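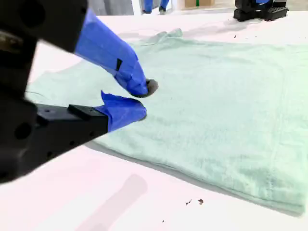 *Mint green cloth on the white table, August.*

Dye notebook, afternoon, a little after 2.

Third go at the weld-over-indigo greens, and I'm happier than I've been all month! Pramila and I mordanted 567 g of the Villa cotton in alum last night and left it to sit (she wanted to go straight to the dye pot, I talked her out of it, and we had a very nice supper instead). The weld went in at 6 this morning, kept well under a simmer, and by the time Cayetano turned up with the pastries the yellow was as clear as I could have wished.
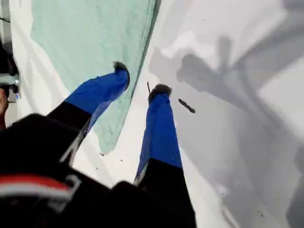 The indigo dip is where I still lose my nerve. Two short dips gave us a murky olive on the test strips, so I thinned the vat and tried a single one of 14 seconds, then a long airing on the line by the back door. Much softer, and the color came up evenly right to the selvage, which the last batch never did. I do wonder if our tap water is part of the trouble, and Gianni has promised to bring me his pH strips if he can find them under everything else on his bench.

Still to do: wash-test strips 3 and 4 in plain soap, put one half of each in the south window, and write the Irnura shade card up properly. Vittoria, if you're reading this, please leave the small vat covered. I'd like to try wool in it tomorrow.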